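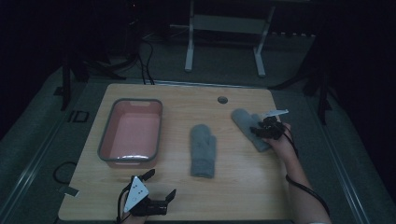 The mitten table, with the pink bin waiting on the left.

Whitelaw Open Day, March 23, 2018

I have been to a lot of open days, and I can usually tell within ten minutes whether I am going to be given a biscuit or a brochure. At Whitelaw I was given a paper map on which the toilets had been drawn in three different places, only one of them correct. The brochure came later. It had a lot of sky in it.

The building is out past the Iltine roundabout, in what used to be a carpet showroom, and you get there on the number 23 bus if you are patient and on foot if you are not. I was patient. The bus went round the retail park twice, for reasons of its own, and I arrived just after the welcome talk, which I am told was long.

Whitelaw is a place where people study the household. There is a more official way of putting it on the sign, involving the word "domestic" twice, but what they care about is where we put things: what goes in a drawer, what goes in a bin, what lives on the back of a chair until May. The ground floor has been split into a row of rooms, each given over to one ordinary job. You shuffle from one to the next in your coat, trying to look as though you do these things properly at home.

First came the kitchen, where the subject was lids. There were 126 of them, said a card on the wall, all given by local households and all parted from whatever they used to fit. I can believe it. I could have handed over a fair number myself. Visitors were invited to try to match lids to a shelf of boxes, and a queue had formed of people who were sure they would be good at it. I got one. A small girl behind me got four and was insufferable.

Next door was bed linen. I have nothing to say about fitted sheets that I haven't already said to a fitted sheet.

The room I liked best was the one with the mittens. It was kept fairly dim, which after the kitchen was a relief, and the main thing in it was a pale wood-grain table with rounded corners, the sort you would be happy to have a child run into. On it were a pair of fuzzy mittens in a greyish blue and a pink bin with a dark rim. The job of the room was putting away winter. That was the title on the door, Putting Away Winter, and I thought it oversold two mittens and a bin, but I stayed there longer than anywhere else.

It is a good subject, if you think about it for longer than is healthy. Mittens are the worst-behaved things in a house. Gloves at least have fingers and can be folded into each other like socks. A mitten just lies there with its thumb out, as though hoping for a lift. When I saw them, one was lying straight, tip away from me and cuff towards me, very correct. The other was on a slant over by the right-hand edge of the table, which is how mine spend most of February.

The bin was empty and looked rather pleased about it. I have views on bins. Mine at home is a wicker thing by the front door that has been eating scarves for years, and I no longer know what is at the bottom. This one was wide and open, so you could see the whole floor of it at a glance, and there were little handle bits at the ends. You couldn't lose a mitten in there if you tried. I stood admiring it for so long that a man in a lanyard asked if I needed anything. I asked where they had bought it. He said he would find out, and went off in the direction of one of the wrong toilets.

The card by the door set out the great question of the room, which is whether a pair of mittens should go away as a pair or as two mittens that happen to be in the same bin. Whitelaw had put this to 500 households by post. There were three schools of thought: people who tuck one cuff into the other, people who use a clothes peg, and people who throw. I am a thrower, and was sorry to learn that 102 of the households belonged to the peg party. A hundred and two homes with pegs to spare! We never have enough for the washing.

Two women next to me fell into a proper argument about it. One held that tucking stretches the cuff. The other had tucked all her life and her cuffs were fine, thank you. They were still at it when I left, and I passed them again later by the urn, where it had moved on to tea towels.

After that it was the Duvlow Room, named after whoever paid for the carpet, and devoted to carrier bags inside other carrier bags. It was very crowded and very warm. I did one lap. There was also a corridor of coat hooks at different heights, and you were meant to hang your coat on the one that felt natural and leave a sticker beside it. Mine felt natural until I came back and found four other coats on top of it.

Tea was served in a side room by the Witari café people from across the road, who do a decent cheese scone and an alarming green cake. The scones had gone by half past three. I had the cake. It was lime, or possibly mint.

A few practical notes for anyone thinking of the next one. Entry is free, but the brochure is not, so hold it with care until you have decided. Ignore the map after the kitchen. The linen room has the only chairs. Go to the mittens early, when there is space to stand at the table, and keep clear of anyone who has brought their own pegs. The last bus back leaves from the far side of the roundabout, and there is no crossing.

The man in the lanyard never did come back about the bin.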